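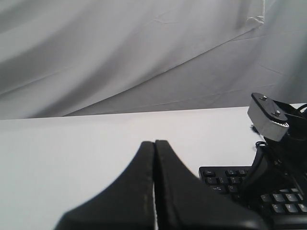 **tinbadger:** Auto exposure is going to eat you alive before the planner does. Lock it, lock white balance too, then come back and tell us whether the pose estimate still jumps. I'd bet a good chunk of your jitter disappears.

**mossline:** OK, that was fast, I hadn't even finished typing the rest of the post! So, the rest of the post:

I'm working on getting the arm to press named keys on a keyboard using only the wrist view. You type a word in a terminal, it hunts for the letters and types them. Stack is the Jodley planner (the April build), a small keypoint network for the keyboard corners, and a servo loop I wrote myself, which is probably where the bugs live. The fingers stay closed the whole time and I treat the two tips together as one poking tool.

What works: from a standing start it finds the keyboard and gets to a hover pose nearly every time, and I grin like an idiot whenever it does. What doesn't: the last bit. As it comes down, the estimate slides sideways and I get the neighbor key. Last night I ran 113 presses and 32 of them landed on the wrong key.

Config, for whoever wants it:

```
estimator:
 rate_hz: 15
 smoothing: 0.6
servo:
 gain_xy: 0.8
 gain_z: 0.3
 hover_mm: 32
mask_gripper: false
```

**tinbadger:** mask_gripper: false?? The fingers are huge from that viewpoint. And soft, they're nowhere near in focus. Your network is looking at two big dark blobs next to a dark keyboard and you're asking it where the corners are.

**mossline:** I know, I know. I left it off thinking the network would learn to ignore something that never moves relative to the camera.

**rackandpinion_k:** It can learn that. Mine did. I trained on around 2000 frames with the gripper in every one and never masked anything. A static occluder is the easiest kind. I'd look at your smoothing first. 0.6 at 15 Hz while you're descending means the servo is chasing where the keyboard used to be in the view.

**tinbadger:** Disagree, at least for a black gripper over a black keyboard. When the right finger covers the end of the board, the network has to guess where the body stops, and it will happily guess that the finger is keyboard. On a white table with a pale gray cloth behind it there's nothing else dark to compete except the arm. I've watched this exact failure on the Grundholm sample data.

**rackandpinion_k:** The Grundholm set has a moving tool in it though, so it's not the same failure.

**tinbadger:** Fair. Still think masking is ten minutes of work and worth trying before anybody retrains anything.

**oatcake:** Can I ask the dumb question? Why track the corners at all during the descent? Get a good pose at hover, freeze it, go straight down open loop. The keyboard isn't going anywhere.

**mossline:** Not dumb! That was version one. My hand-eye calibration is off by enough that a frozen pose from hover misses by about half a key. The loop was supposed to cover for that.

**rackandpinion_k:** Then fix the calibration. A servo loop papering over bad hand-eye is going to bite you again on the next task.

**oatcake:** The Rathjen calibration script is pretty painless now, by the way. It picks its own poses and throws out the ones that don't add information. Run it with the cable routed the way you'll really run the arm, mine came out different when I'd tied everything back.

**mossline:** Trying things in this order: exposure lock, mask, smoothing down to 0.2, then Rathjen. One change at a time so I know which of you to thank.

**mossline:** Update! Exposure lock made no difference that I can measure (sorry tinbadger). The mask helped a lot. Same word list, same 113 presses, wrong keys went from 32 to 15, and the sideways slide at the bottom is visibly smaller in the logs. Haven't touched smoothing yet.

**tinbadger:** I'll take one out of two.

**rackandpinion_k:** I'm still not sold that it's the mask doing what you think. Plot the corner residuals against height. If they grow steadily as you come down, it's lag. If they jump at one height, it's the finger covering a corner.

**mossline:** Oh that's a great plot, doing it now. Jodley already logs the tool height so I just have to join the two files.

**mossline:** It's both!! Slow ramp most of the way and then a step near the bottom. The step is much smaller with the mask on, the ramp is the same either way. So smoothing is next, and I'm going to feed the commanded velocity into the filter while I'm in there so it predicts forward instead of just lagging less.

**oatcake:** If you do the velocity thing, check that your timestamps are capture time and not arrival time. Granport's camera driver stamps on arrival by default and there's a flag for it buried in the launch file.

**mossline:** I am on the Granport driver. Going to find that flag.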